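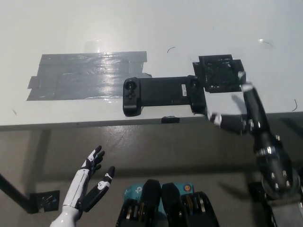 Reel transfers, July, notebook 3

08:40. In early, heater on, kettle on. Job is still the Cloutier tapes — the band's own reels from the back bedroom years, plus whatever Tovel sent over in the second box. Plan for today: finish side two of the long reel, start a rough order for the reissue, sort out the hum on the organ track if there's time (there wasn't, see below).

Machine
Cleaned heads before anything else. Brown muck again off the capstan, more than I'd like. Checked speed with the test tone, running a hair slow, same as last time, left it and will correct after. Don't anyone touch the pitch knob please. It has a line in pencil next to it and that is where it lives.

Reel 12
The long one. Box says "songs + bits" and nothing else useful. Played it straight through once with no stopping, notes as I went:

– starts in the middle of a take, drums already going, somebody laughing
– first full song is the slow one we know from the Dradeo single, but a whole verse longer. The extra verse is good. Better than good, changes who the song is about. Singer sounds about to lose their voice and hangs on to it
– then a count-in, false start, count-in, false start, swearing, count-in, proper take
– the proper take is the fast version of what ended up closing the album. Never knew there was a fast version. Guitar is out of tune with the piano by enough to hurt. Still would keep it
– long gap, chair noise, a door
– organ piece, no vocal, the one with the hum
– something that might be a hymn or might be them being silly. Harmonium? Or the organ with the treble rolled right off. Ask
– tape runs out before the last song does, flaps round, end

Two splices let go on the way through, both near the organ piece. Old tape glue gone to dust. Redid both on the block, lost nothing you can hear. Marked them on the box lid with the counter reading. First one is at 918, second one I forgot to write down, it is just after the door noise.

11:15. Levels
Went back and did the proper transfer. First pass peaked too hot on the fast song so dropped it and went again. Second pass fine. Left channel drops out for a moment in the slow one, second line of the extra verse of course. Tried the pass again with the tape pressed a bit closer to the head with a cotton bud. Came back nearly all the way. Kept that pass, labelled it C. Passes A and B are still on the drive, don't delete till the label have heard it.

Hum
Mains hum and its friends further up. Notched the lowest one and the organ went thin and sad. Notched less, better. Then tried taking a bit of the silence before the piece as the noise print and it ate the reverb tail, so undid that. My feeling is leave most of it in. It is a recording of an organ in a cold room with bad wiring and it sounds like that. Rolport will want it cleaner because Rolport always want it cleaner. Do one of each and let them choose.

Running order, first go
Side one wants to open with the slow song, long version. Everyone who buys this knows the single and will be waiting for it to stop where it stops, and then it doesnt. After that the fast closer, to wake people up. Then the two four-track songs from the first box, which are scruffy but short. End the side on the organ.

Side two harder. There are 47 minutes of stuff that I'd call finished or close and it won't all fit without the grooves getting quiet. Candidates to drop: the hymn thing, the second go at the waltz, the one with the drum machine that never gets anywhere. I like the drum machine one. Drop the waltz.

Tried playing it in that order over lunch from the laptop. Jump from the fast one into the four-track stuff is too big, the hiss comes up like a curtain. Needs a longer gap or a fade up. Could use the door noise?? Possibly too cute. Put a marker there anyway.

Dates
The sleeve note draft from Tovel has the first box down as recorded before the tour. Can't be right. The chorus pedal is all over it and the tour tapes haven't got it anywhere. Also on reel 9 they talk between takes about a song being on the radio, and it wasn't until after. So box one is later than the note says, or box one is two sessions mixed up together. Second is my bet, the tape stock changes half way. Wrote this up and sent it over, no answer yet.

14:50. Played the extra verse again. Lyric as I hear it has one word I can't get, "carried" or "married", makes a big diffrence to the line. Slowed it down, still either. Don't print the words on the inner until the band have said which.

To do
– bake reel 14 before playing, it squeals. Not in the kitchen oven this time
– new splicing tape, down to the end of the roll
– mono fold check on side one
– find box for reel 7, it is in a bag
– send Rolport pass C plus both hum versions, with a note saying which is which
– ask Dradeo if they still have the single master, would like to match the tone of the first verse to it, ours is duller up top
– backup to the second drive. 76 files so far and only one copy of today's

16:30. Backup running. Reel 12 back in its box tails out. Heater off.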